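Rella hand-held gripper – data capture kit for homes
Woteo / Products / Rella
Updated November 10, 2023

Two fingers, one hand, no robot needed on site. 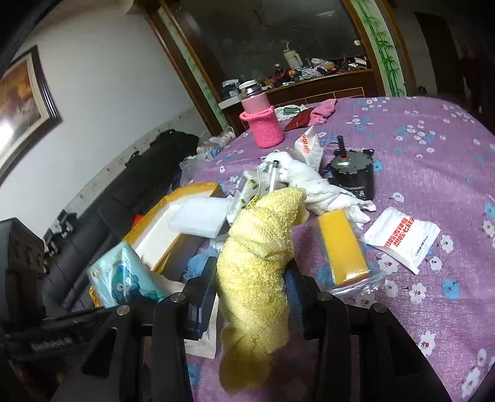
Chantelle Maluleke wrote in to ask if cloth data from a hand-held tool is any use at all once a real arm has to do the job. Fair question, we get it a lot. Short answer yes, with limits, see Results.

What it is
A gripper you carry. You pick things up with it in a normal home, on a normal table, clutter left where it is. The camera rides on the tool so the policy learns from the same view it gets later on the arm. Black plastic plates, metal screws at the joints, dark blue pads on the inner faces of the fingers. Pads are swappable, the plates too if you crack one.

Why towels
Rigid blocks are mostly solved for us. Terry cloth isnt. It bunches, it twists, a loop snags and the whole bundle comes along. We wanted grasps where the shape changes between tries, so the Givora set is heavy on towels, rags, knitted stuff, small pouches. Also plenty of near misses. Keep your misses, please – they get their own label and the training uses them.

Method, quick version
– operator grasps, lifts, holds, puts down. One item per clip
– background stays messy, don't tidy between clips
– finger opening logged with video, same clock
– clips trimmed by hand (slow, working on it)
– policy trained on finger opening + wrist motion, camera view only, no depth
– tested on a bench arm with the same fingers bolted on

Results so far
1307 clips collected in October, 890 kept after trimming. Most of the drops were sync faults in the first batch, firmware since fixed. Policy trained on the 890 beat our older one, which had been trained only on bench clips, and the gap was widest on rolled or twisted cloth. Flat cloth still weak. The fingers skate over the top and close on nothing. Pinching a corner works better than going for the middle, but the policy doesn't go looking for corners yet.

Thin plastic bags: poor. Paper: ok if it has a raised edge. We have not tested anything wet.

Weerakoon pads vs. plain pads
Tried both on the same towels. The Weerakoon pad holds terry better and lets go a bit late. Plain pad lets go clean, slips more on the lift. We ship Weerakoon as standard, plain ones on request.

In the box
Gripper, two fingers fitted
Spare pad pair
Camera mount and cable
Screwdriver for the pivot screws
Printed start sheet (the calibration page has a wrong step order, use the one in the download section untill the reprint)

Care
Check the pivot screws every 15 sessions. They do back out. Pads wipe down with a damp cloth, no solvents. Lint builds up fast on towel work, pick it off or grip suffers. Pads rated for 1000 closes, ours have gone longer but the edges start to lift.

Compatability
Fingers fit the Woteo bench arm with the short adapter. Older long adapter does not fit, don't force it. Other arms, write to us first with a drawing of the flange.

Ordering
Labs and schools, use the quote form. Single units ship from stock, larger orders take longer. The Givora clips come with every kit, trimmed set only. If you need the untrimmed ones say so in the form, they go out on a separate drive.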